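# Is White Really White? (And Other Things People Say About Walls)

Grown-ups say a lot of things about white walls. White makes a room look bigger. White is clean. White is the easy color, the one you pick when you can't decide. White isn't even a color!

Some of that is true. Some of it is the kind of thing people repeat until it sounds true. Let's take the claims one by one and be a bit fussy about them.

## Claim 1: "White is just no color"

Try this before you believe it. Find a sheet of printer paper, a white sock and a white plate. Put them next to each other on the floor by a window.

Do they match? I would be surprised. The paper may look a little blue beside the sock. The sock may look a little yellow beside the plate. If white were just "nothing," there would be only one kind of it, and there isn't.

What we call white is a surface that bounces back most of the light that hits it, in all the colors mixed together. A red apple soaks up a lot of the green and blue light and sends the red back to your eyes. A white plate sends back nearly everything. So you could say white is lots of colors arriving at once.

Not quite *all* of the light comes back, though. Some always gets soaked up, and if a bit more blue than red gets lost, the white looks creamy. Paint makers know this very well. When Ruoxi Cui's family painted her bedroom, the store had a whole rack of cards with names like Okis White and Cider White. Ruoxi held Cider up to the ceiling and said it looked like old teeth. They bought it anyway (her dad liked it), and once it was on all four walls, with no other white close by, it looked white.

That is a strange thing, and worth thinking about. The paint didn't change. What was missing was something to compare it with.

## Claim 2: "A white wall is the same all over"

Stand in front of one and look. Your brain will say, "White. Done. What's next?" Brains are in a hurry. They know the wall was painted one color, so they tell you it is one color.

Now make a tube with your hand, or roll up a piece of paper, and close one eye. Look through the tube at a part of the wall near the window. Then look at a corner far from the window. Most people find that the corner is gray. Sometimes it's quite a dark gray.

Shadows do a lot of this. You might think a shadow is a black shape that lies on top of things. It isn't a thing at all. It is a place where some of the light can't get to because something is in the way. Light from other directions still sneaks in, bouncing off the floor and the ceiling and your T-shirt, so a shadow indoors is hardly ever black.

And why do some shadows have sharp edges and others have fuzzy ones? It depends on two things:

- **How big the light is.** A tiny bulb makes a crisp shadow. A big window or a wide lamp makes a soft one.
- **How far away the blocking thing is.** Hold your hand close to the wall and the edges are neat. Move it toward the lamp and they go blurry.

You don't have to trust me about the second one. You own a hand and probably a lamp.

## Claim 3: "White is clean"

This is the one I like least.

White isn't clean. White is *tattletale*. A gray speck on a gray carpet can live there in peace for years. The same speck on a white panel gets noticed by the first person who walks by. Hospitals and kitchens often use white for that very reason. The dirt still comes, but you can find it and wipe it off.

And are all the marks dirt? No! There are at least three different kinds, and they need different treatment.

**Specks** can be dust, splashes or a crumb of something. Some come off with a damp cloth.

**Smudges** are smeared. Fingers are famous for them, because skin has oil on it and oil holds on to dust. These may need a drop of soap.

**Scuffs** happen when two things rub together and one leaves a bit of itself behind. A black rubber shoe sole on a door is the classic. Some scuffs aren't stuff on top, either. They are places where the surface itself has been scraped, and you could wash those until next July without getting anywhere.

Nipon Yimyam teaches a Saturday-style craft club (it meets on other days too, so the name is silly) and he has his own test. He breathes on the mark, wipes once with a soft cloth, and looks at the cloth. Dirt on the cloth means keep going. Clean cloth, mark still there? He stops, or tries soap. He says he once rubbed a shiny patch into a door at the Mansour building by not stopping.

What about those magic white sponges? They aren't magic. They are made of a very fine, hard foam that works like super-gentle sandpaper. They do shift scuffs. They can also take off a little paint or shine along with them, so ask before you use one, and try it in a hidden spot first.

## A white surface up close

Get near enough to a plain white panel and it stops being so plain.
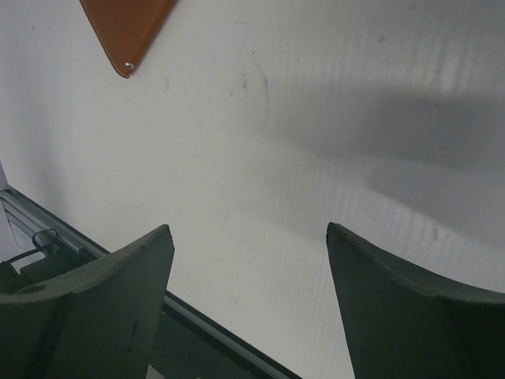
*Faint streaks, a few gray scuffs and a soft shadow, all on one white surface.*

Look for the thin dark smudge that runs up and down. Then find the wide shadow on the right and follow it from its darker top to its paler bottom. Could you point to the exact spot where it ends? I can't, and I've tried.

The rusty orange plate at the top helps as well. Next to a strong color like that, the white looks whiter than it would alone, even the shaded part. It is Ruoxi's bedroom again, only the other way around.

Notice the faint lines on the right side too. Very small bumps or streaks are hard to see when light hits a surface straight on. When the light skims in from the side, each bump gets a bright side and a dim side. Builders use this trick. They hold a flashlight flat against a new wall, and every lump they missed with the sandpaper shows up.

## Claim 4: "White makes a room look bigger"

Hmm. Does it?

White surfaces throw more light around, so a white room is usually brighter than a dark one with the same lamp. A brighter room has fewer murky corners, and it's easier to see where the walls are. Lots of people say that feels roomier.

But feeling roomier isn't the same as being roomier, and not everyone feels it. A crowded white room is still crowded. I asked at my own kitchen table and got one yes, one no and one "can I have the last dumpling," so that didn't settle it.

If someone tells you this one as a plain fact, you could ask, "How do you know?" It's a polite question, as long as you say it politely.

## Test it yourself: the gray detective

You need:

- a white wall, door or panel
- a flashlight
- a pencil and some scrap paper
- a damp cloth (and permission to use it)

What to do:

1. Turn off the main light. Shine the flashlight straight at the surface from a step away. Draw what you see, even if it's boring.
2. Move to the side and shine it along the surface, with the flashlight almost touching. Draw again.
3. Circle anything that is in the second drawing and missing from the first.
4. Turn the main light back on and choose one mark. Guess: speck, smudge or scuff? Write your guess down *before* you wipe. Guessing afterward is cheating, and scientists get told off for it.
5. Wipe once. Check the cloth.

Were you right? If you were wrong, leave the wrong guess on the paper. Then try another mark a good way off from the first one, or do the same test on a door at the other end of your home and see if the marks there are a different kind.

## Words to know

**Reflect:** to bounce light back.

**Absorb:** to soak light up.

**Texture:** how bumpy, smooth or ribbed a surface is.

**Scuff:** a mark made by rubbing or scraping.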